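Imholm front room – set-up guide
Section 6: Table and sofa, clearing between uses

Read section 5 first (floor and doorway). Same bin bags, same cloths.

What you need
Small paper bag for recycling
Bag for everything else
Soft cloth, slightly damp
Dry cloth
Hikis storage box with lid, from the hall cupboard, tag 166
Spray bottle, 1000 ml, plain water with a drop of dish soap

Fan off before you start. Light scraps travel. Leave it off until step 8.

6.1 Table

1. Pick up the big pieces first. Torn cardboard, crumpled brown paper. Straight into the recycling bag if there's nothing stuck to it.

2. Check each piece for bits of fabric, tinsel, fluff. Pull them off, put them in the other bag. If it won't come off in one pull, the whole piece goes in general trash. Don't stand there picking at it.

3. Foil and shiny wrappers – general trash, always.

4. Printed paper is usually fine for recycling. Turn it over and look before you bin it. If it has a serial number or a warranty slip on it, put it in the Hikis box.

5. Lift scraps, don't sweep them. Sweeping just moves fluff to the floor and then you're doing section 5 again.

6. Damp cloth, back edge to front edge. Spray the cloth, not the table.

7. Dry cloth right after. The top is glossy and streaks show, especially from the sofa side. Check the legs for drips.

8. Look underneath. Pick up whatever fell. Fan can go back on now.

CAUTION: No scouring pads on the table top. No Shao degreaser either, that's for the kitchen only.

CAUTION: Don't lean on the corners while wiping. Legs are thin.
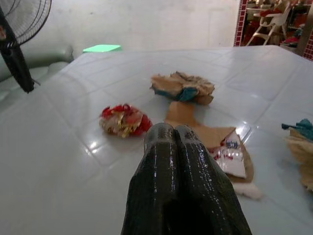
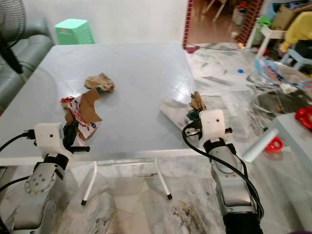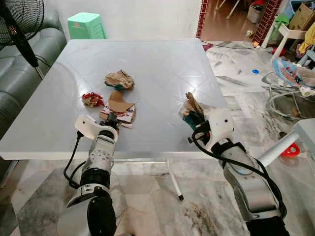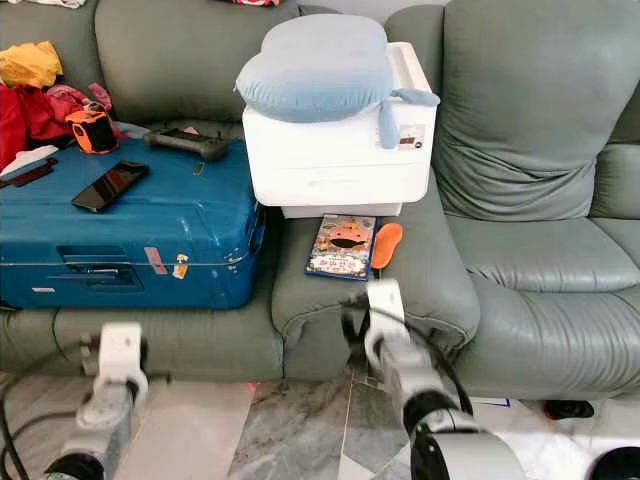 Fig. 6-1. Before clearing. First three: paper and cardboard scraps on the table. Last one: sofa, with suitcase and printer.

6.2 Sofa

Do the sofa after the table, with clean hands. Change the cloth.

1. Small things off the suitcase first. Phone, game controller, speaker, anything flat lying near the edge. They slide as soon as you tilt it. Into the Hikis box, phone on top, screen up.

2. Loose paper – don't bin it. Goes in the box too, flat against the side.

3. Disc cases: check the disc is inside, close, stack on the shelf by the doorway.

4. Clothes off next. Fold or carry to the laundry, your call. Just not back on the sofa.

5. Take the handle and lift the suitcase, don't drag it. Hard corners mark the seat. Stand it against the wall, clear of the doorway.

6. Cushion off the printer. Never run the printer with anything draped over it.

7. Printer: make sure it's unplugged, push the paper tray in, lift with both hands from underneath. Not by the tray. Onto the Stano side cabinet in the hall, or onto the table once it's fully dry (6.1 step 7).

8. Wipe the seats with a barely damp cloth, then the backrest and armrests. Get into the gap between the cushions, coins and pens live there.

9. Cushion back on, at the end and not on the printer.

NOTE: Scuffs on the suitcase are old. Leave them, and leave the stickers alone.

NOTE: Upside-down stool by the wall – turn it over, wipe the top, slide it under the table if there's space. If it wont go under, leave it at the back.

6.3 Last check

Table top dry, nothing on it
Floor under table clear
Sofa seats empty
Box lid shut, tag facing out
Both bags tied and by the door

Whole section takes almost 6 minutes if the table is only paper. Longer with glue. For glue see section 7, and do it before teh damp cloth.

Bags go out at the same time as the kitchen trash. Recycling pickup is early, before 7 a.m., so put it out the night before.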